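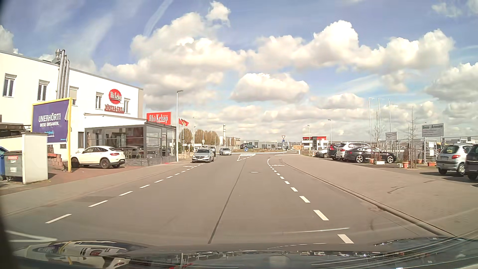
Wer in einem fremden Land die Sprache lernen will, bekommt meistens den Rat, viel zu lesen und viel fernzusehen. Ich habe beides gemacht und halte den Rat trotzdem für unvollständig. Mein erstes brauchbares Deutsch habe ich im Stehen gelernt, vor einer Theke, mit Leuten hinter mir, die auch bestellen wollten. Eine Aufschrift wie „Döner & Grill“, in roten Buchstaben an einer weißen Hauswand, kann jeder Anfänger lesen, auch wenn er das ö noch falsch ausspricht. Die Schwierigkeiten beginnen hinter der Tür, wenn jemand fragt, welche Soße man möchte, und man die Frage für eine Feststellung hält.

Ich schreibe dies, weil solche Gespräche seltener werden. In Ramitz, wo ich wohne, haben in kurzer Zeit mehrere Läden auf Bestellung am Bildschirm umgestellt. Zuerst kam der Stakemard, in dem ich meine Einkäufe mache: Dort gibt es jetzt nur noch eine Kasse mit einem Menschen, und sie ist am Nachmittag oft geschlossen. Danach folgte die Kantine im Ärztehaus, die mit einem Programm namens Akura arbeitet. Man tippt auf ein Bild, bezahlt mit der Karte und wartet auf seine Nummer. Ich habe dort schon ganze Mittagspausen verbracht, ohne ein Wort zu sagen. Das Essen war in Ordnung.

Man wird mir antworten, dass gerade ein Ausländer für den Bildschirm dankbar sein müsse. Er kann die Sprache umstellen, er wird nicht ausgelacht, er hält keine Schlange auf. Das stimmt, und in meinen ersten Wochen hätte ich viel dafür gegeben. Ich kann mich gut an die Angst erinnern, mit der ich den Satz „Ich hätte gern zwei Brötchen“ auf dem ganzen Weg zur Bäckerei wiederholt habe. In der Bäckerei Spahić sagte die Verkäuferin dann: „Normale?“ Auf dieses Wort war ich nicht vorbereitet. Ich habe genickt und bekam, wie ich heute weiß, normale.

Beim nächsten Mal wollte ich die mit Mohn. Ich musste also ein Wort haben, und ich habe es mir geholt, indem ich mit dem Finger gezeigt und gefragt habe. Kein Kurs hätte mir das Wort „Mohn“ so fest in den Kopf gesetzt. Im Kurs hatten wir damals das Kapitel über Umweltschutz. Ich konnte „Mülltrennung“ sagen und „nachhaltig“, aber ich wusste nicht, was die Leute meinen, wenn sie an der Theke sagen: „Sonst noch was?“ Für mein Ohr war das ein einziges Wort, etwa „Sonznowas“, und ich habe es im Wörterbuch unter S gesucht.

Der Bildschirm hätte mir diese Peinlichkeit erspart, und eben dies werfe ich ihm vor. Er ist zu allen gleich höflich und verlangt von keinem etwas. Einen Menschen, der seine Sprache verbessern muss, lässt er genau dort stehen, wo er steht. Nach fünf Jahren kann man noch immer auf das Bild mit den Brötchen drücken und kennt den Mohn nicht. Ich kenne Landsleute, die genau so leben. Sie arbeiten viel, meistens unter sich, und der Einkauf war früher die Gelegenheit am Tag, bei der sie Deutsch sprechen mussten. Wenn man ihnen später im Amt vorhält, sie hätten sich keine Mühe gegeben, finde ich das ungerecht.

Über Integration wird in diesem Land viel geredet, und das Geld geht, soweit ich es beurteilen kann, vor allem in Kurse. Ich bin für Kurse. Ohne meine drei Kurse wüsste ich bis heute nicht, warum es „mit dem Bus“ heißt. Aber ein Kurs ist ein Raum, in dem alle schlecht Deutsch sprechen, mit Ausnahme einer Person, die dafür bezahlt wird, Geduld zu haben. Die Verkäuferin hat weniger Geduld. Sie spricht in ihrem normalen Tempo, mit ihrem Dialekt, und nach zwei Sekunden will sie eine Antwort. Wer das jeden Morgen mitmacht, lernt etwas, was in keinem Lehrbuch steht: dass man auch mit einem falschen Artikel sein Brot bekommt.

Ich denke dabei auch an die andere Seite der Theke. Mehrere aus meinem zweiten Kurs haben in Imbissen und Bäckereien angefangen, und sie haben uns andere bald überholt. Sie mussten Beschwerden verstehen, Witze, halbe Sätze, das Gemurmel von müden Leuten. Eine solche Stelle ist schlecht bezahlt, das will ich nicht schönreden. Als Sprachschule ist sie trotzdem besser als das Lager, in dem ich selbst angefangen habe und wo man mit „ja“, „nein“ und „Palette“ durch die Schicht kommt. Fällt die Theke weg, so bleibt für viele Neue nur das Lager.

Natürlich verstehe ich die Besitzer. Sie finden kein Personal, sie schließen früher, und dann kommt ein Vertreter und zeigt ihnen ein Gerät, das nie krank wird. Ich verlange von keinem Wirt, dass er aus Rücksicht auf meine Grammatik Verlust macht. Auch ältere Deutsche haben mir allerdings gesagt, dass ihnen das Reden an der Kasse fehlt, und diese Leute brauchen ganz sicher keinen Unterricht. Es geht ihnen um das „Na, heute wieder das Gleiche?“. Ich habe lange gebraucht, bis mich jemand das gefragt hat. Es war im August, ich war seit Monaten Kunde, und ich war so stolz, dass ich wirklich das Gleiche genommen habe, obwohl ich etwas anderes wollte.

Was ich vorschlage, ist bescheiden. Wo ein Geschäft Bildschirme aufstellt, soll eine Theke offen bleiben, und zwar zu allen Öffnungszeiten und ohne Aufpreis. In Gebäuden, die der Stadt gehören, könnte man das in den Pachtvertrag schreiben. Die Sprachschulen sollten ihre Schüler außerdem vom ersten Monat an hinausschicken, mit einer kleinen Aufgabe: eine Sache kaufen, die man nicht zeigen kann, oder nach einer Zutat fragen. Das kostet fast nichts, nur Mut, und den muss der Schüler selbst mitbringen.

Und an die Einheimischen habe ich eine Bitte, die mit Technik nichts zu tun hat. Wenn vor Ihnen jemand steht, der seinen Satz zweimal anfängt, dann sprechen Sie ihn nicht für ihn zu Ende, und wechseln Sie nicht ins Englische. Es ist freundlich gemeint, ich weiß. Aber er hat den Satz auf dem ganzen Weg geübt und möchte ihn jetzt auch sagen.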